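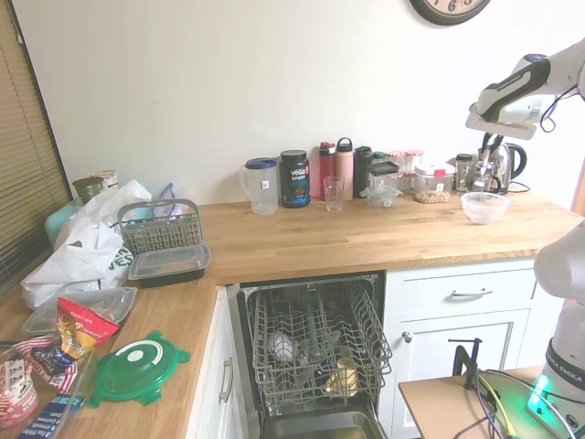
Clundosside is a residential school of household management, serving adults who are setting up a home of their own for the first time or returning to one after a long absence. The school was established to teach the ordinary work of a house as a subject in its own right, with the same care that other schools give to bookkeeping or carpentry. Instruction takes place in working kitchens, at working hours, among the belongings of the people who live there. A butcher-block counter with an electric kettle, a row of bottles and lidded containers against the wall, and a dishwasher standing open with its upper rack pulled out is the usual starting point for a morning class. Students learn to put such a kitchen in order, and to keep it so through an ordinary week.

Our Houses

The school occupies two houses, Felline and Adeyemi, which stand on either side of a shared garden. Felline is the older of the two and contains the teaching kitchen, the laundry and the library. Adeyemi was added when enrollment outgrew the original building and now provides most of the student bedrooms, together with a second kitchen used for evening meals. Each house is run by its residents under the guidance of a member of the teaching staff. Duties rotate every week, and every resident takes a turn at each of them, including the less popular ones.

Our Course of Study

The full course is divided into 6 units: kitchen, pantry, laundry, cleaning, household accounts and minor repairs. Students may enroll for the full course or for single units. The kitchen unit is taken first by all students and remains the one for which the school is best known.

Within the kitchen unit, considerable time is given to the dishwasher and to the counter above it. Students practice unloading before loading, sorting cutlery at the basket, and returning each item to a fixed place. They learn to match lids to containers at the moment of putting away, and to set aside any lid or box that has lost its partner. Drinking bottles are given a shelf of their own. Dry goods are moved to airtight canisters, and a canister that is running low is noted on the shopping list before it is returned to the shelf. Shopping bags are emptied and folded on the day they come into the house.

None of this is difficult work. The school's experience is that most adults were never shown it in sequence, and that a kitchen which two or more people share will fall into disorder unless they have agreed where things belong. Written agreements of this kind — one page, posted inside a cupboard door — are drawn up by each household during its first week.

The Firar Method

Teaching throughout the school follows the Firar method, a sequence of clearing, sorting, washing and returning that was developed by our staff and is set out in the student handbook. The handbook is issued to every student on arrival and may be purchased by former students wishing to replace a worn copy. It contains 151 short exercises, most of which can be completed in a single sitting.

Students and Graduates

To date, 387 students have completed the full course. Many came to us from family homes, others from military service, student dormitories or long-term care of a relative. No previous experience is required, and applicants are not asked to demonstrate any skill before admission. Students with dietary requirements are accommodated in both kitchens, and labeled shelf space is provided for personal food and supplements.

Admissions and Visits

New students are admitted in October and again in the spring. A deposit of $100 is payable on acceptance and is credited in full toward the cost of the first unit. Prospective students and their families are welcome to visit by appointment. Visits begin at 10 a.m. in the front hall at Felline and include a tour of both houses and lunch with current residents. Inquiries should be directed to the school office, which is open on weekdays throughout the year.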